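Cómo probar si un brazo robot te sirve para una tarea de casa (o del taller)

Publicado el 22 de abril de 2023

Pregunta que llega cada semana al buzón: ¿ya puedo comprar algo que me recoja la mesa? Respuesta corta: recoger la mesa, no. Mover una cosa concreta de un sitio a otro, siempre la misma, a ratos sí. Lo que va abajo es el método que uso para averiguarlo sin tirar el dinero. Un fin de semana largo, con paciencia.

Lo que hace falta

Un brazo con pinza. Prestado, alquilado, de segunda mano, da igual. El mío salió de Mercado por 398 euros de alquiler, transporte aparte.
Una mesa lisa y clara.
Cinta de carrocero.
Un cuaderno. De papel. Las hojas de cálculo vienen luego.
El objeto de verdad, no un cubo de espuma.

Paso 1. Elige una tarea tonta

Tonta de verdad. "Ordenar la cocina" son treinta tareas. "Llevar el portavasos de la mesa a la bandeja" es una. Si no cabe en una frase con un verbo, pártela otra vez.

En taller igual. Nada de "preparar pedidos". Coger una pieza, dejarla en su hueco, y ya.

Paso 2. Escribe qué cuenta como bien hecho

Antes de encender nada. Yo pongo tres líneas: dónde acaba el objeto, en qué postura, cuánto tiempo como máximo. Si lo escribes despues de ver el primer intento, te haces trampas. Yo me las hice con los platos y perdí un día entero.

Paso 3. Despeja y marca

Fuera todo lo que no sea la tarea. Cinta en la mesa para la posición de salida y la de llegada. Ojo con los reflejos si la cámara mira desde arriba: baja la persiana o cambia la lámpara de sitio, y no la vuelvas a tocar hasta acabar.

Paso 4. Agarre primero, trayecto después

Casi todo el mundo empieza por el trayecto. Error. Un trayecto feo se arregla en diez minutos, un agarre malo no se arregla, se cambia.

Busca una parte del objeto que sobresalga y que la pinza pueda cerrar por los dos lados. Levanta un palmo. Espera. Mira si se inclina. Si el peso va a un lado, el objeto se vence y luego al posarlo toca primero una esquina, y ahí empiezan los líos.
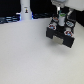

Con un soporte negro como ese, ladeado bajo la muñeca del brazo, lo que apunto es qué esquina queda más baja y de qué lado. Nada más. Para un vaso vacío la inclinación da igual. Para una sopa, pues no.

Paso 5. Repite sin tocar nada

Veinte veces seguidas como mínimo. Sin recolocar, sin "esta no cuenta". Todas cuentan. En el cuaderno una raya por intento y una palabra si falla: resbala, choca, se para, lo deja torcido.

Los de Clelel, que hacen esto en serio en su nave de Bendville, me pasaron su registro de una sola tarea de bandejas: 2.266 intentos. Los primeros 1.000 no los usan para nada, solo para ajustar. Así que veinte es poquísimo, pero para decidir si sigues o devuelves el brazo, vale.

Paso 6. Ahora estropéalo un poco

Mueve el objeto dos dedos. Gíralo. Cambia la luz. Pon otra cosa al lado. De una en una, si cambias dos no sabes cual fue.

Aquí se cae la mayoría. En casa las cosas no están nunca donde estaban, y un brazo que solo acierta con la cinta puesta no te ha quitado ningún trabajo. Te ha dado el de poner la cinta.

Paso 7. Cuenta tu tiempo

El tuyo, no el del robot. Montar, vigilar, recoger lo que se cae, reiniciar. Súmalo y compáralo con hacerlo a mano.

Mis cuentas con el portavasos: a mano, cuatro segundos. Con el brazo, casi un minuto y yo de pie al lado.

Entonces, ¿ya pueden o no?

En taller, con piezas iguales y puesto fijo, sí, y desde hace tiempo. En casa, con todo cambiando de sitio, todavía no me compensa. Doblar ropa, ni lo intento. El kit Flarnach trae un modo para toallas que quiero probar en mayo, si llega. Lo cuento cuando lo tenga montado.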